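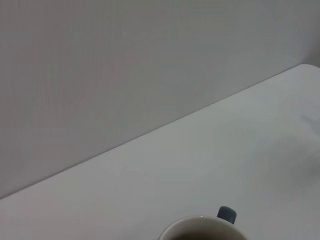

A pale-rimmed mug on the table, partly out of frame.

Patching old lime mortar without wrecking the wall

If you live in an old stone place you already know the sound of sand trickling down behind the skirting. Ours is the former storekeeper's cottage at Tarigan, built from whatever the masons had left after the lockup and the stables were done, so no two stones match and the joints are anywhere from a finger wide to a fist wide. I've been patching it for years now and people keep emailing me the same questions, so I've put my answers on one page (and I'll add to it when I learn something, or when I stuff something up).

Before you touch anything, find out whether your place is listed. Ours is number 438 on the shire heritage register, and I had to send in a one-page form before I could do anything to the street side. It was painless, really! They mostly wanted to know what I planned to put back in the joints.

Which should be lime. Please, please don't use cement. The previous owners of our place did the whole south wall in hard grey cement and the faces of the stones are coming off in flakes like pastry, because the damp can't get out through the joints any more and goes through the stone.

Raking out

Only take out what's loose. I use an old screwdriver with the end bent over and a stiff brush, and I go in to twice the width of the joint, then stop. If the old stuff won't shift with hand pressure, it's still doing its job and you leave it alone. No grinders! I've seen what a grinder does to the edge of a soft stone and it can't be undone.

Brush the dust out from the top down, then mist the joint with a garden sprayer. Do it again half an hour later. Dry stone drinks the water straight out of your mortar and it'll go to powder.

The mix

I do three parts sharp sand to one part lime putty, by volume, and I measure with the same old tin every time. Sieve some of your crumbly original mortar and look at the sand in it. Ours had bits of shell and a lot of yellow grit, and I drove to two different yards before I found a match (Cludier Pit, the coarse washed one, if you're local).

Make test pats and let them dry out for 4 weeks before you judge the colour. Wet lime mortar looks nothing like dry. I write the mix on masking tape and stick it under each one, after an embarrassing season of mystery biscuits on the laundry windowsill.
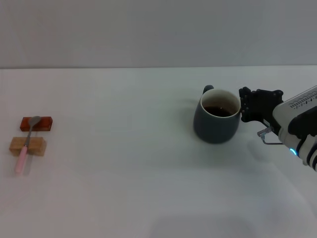 Spoon propped across two wooden blocks.

Filling

Push it in hard, in layers no thicker than your thumb, and let each one firm up before the next. Finish a whisker behind the face of the stone. Once it's thumbprint hard, beat it with a stiff bristle brush to close up the little cracks and bring the grit forward. It looks fussy and it takes ages but it's the bit I like best.

Hang damp hessian over the lot. I keep mine up for 36 hours at the very least, longer in a hot wind, and give it a spray whenever I walk past. Don't start if frost is coming. In our district that means I've packed up by the end of April.

Odds and ends

Lime burns. Goggles and proper gloves every time, and keep clean water close by.

Anneli Laaksonen wrote in to ask about whitewashed walls. Same method, but let the patches cure right through, then limewash over the top in thin coats. Plastic paint will peel.

Leftover putty keeps for years under a few centimetres of water with the lid on. Mine lives in the shed behind the bikes.

Next on my list is the chimney, once I've borrowed a decent ladder.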